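Section 4: Putting the Drive In

I've built up a few of these Clotis towers now and this is the part I enjoy most, so let's take it slowly! Power cord out of the wall, side panel off, and the tower lying on its side with the open side up.

1. Press the power button once with the cord unplugged. Then touch bare metal on the case before you reach for anything else.

2. Check the drive's label. I use a plain 3.5-inch hard drive, and a 500 GB one is plenty for the Rimier backup software (mine has used 33 GB so far).

3. Hold the drive by its long sides and keep your fingers off the circuit board underneath.

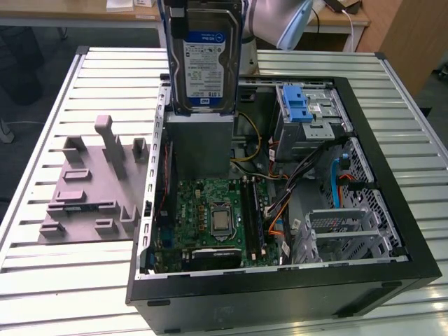
CAUTION: Don't rest the drive on the motherboard while you hunt for a screwdriver. I did that once on my old Wurnach and bent a capacitor, and I was grumpy all evening.

4. Find the blue plastic pieces before you go any further. They're easy to mislay (I keep mine in a mug), and if one goes missing the Fedoruk spares list has them as part 676.

5. Try each piece by hand first. Line it up straight with its opening and push gently. If it fights you, back it out, turn it around and try again. 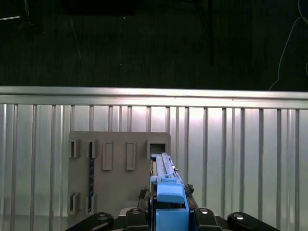
NOTE: Plastic gets brittle in a cold room. My garage in February is no place for this job, so I bring the parts indoors and give them 20 minutes to warm up.

6. Slide the drive into the cage, connectors toward the cables, until it stops.

7. Plug in the data cable, then the power cable. Both go in one way only, so don't force them.

8. Give the drive a little wiggle. If it rattles, go back to step 6. Leave the side panel off for now, we'll need to get at the fan in Section 5.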